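Kilton Plant Tours: Frequently Asked Questions

What is built at the Kilton plant?
Kollwood assembles two pickup models and the Grokent delivery van at Kilton. Engines come in by rail from Rutherford.

How long is the tour?
Almost 54 minutes, including the safety talk. The route covers the body shop and final assembly. The paint shop is closed to visitors.

Is there an age limit?
Visitors must be at least 5 years old. Anyone under 16 needs an adult with them.

How many people can book together?
Up to 32. Larger groups are split between two start times.

What should I wear?
Closed-toe shoes with flat heels. Safety glasses are handed out at the front desk – they fit over regular glasses.

Can I take pictures on the line?
No. Phones go in a locker before the tour starts.
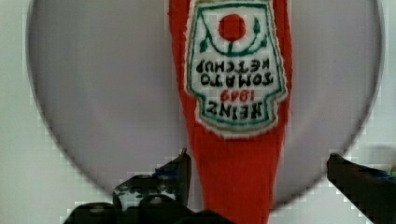
Where do I park?
Use Lot C, off Rutherford Road. Buses unload at the east gate and wait in the same lot.

Do tours run all year?
They stop in July, when the line shuts down for model changeover.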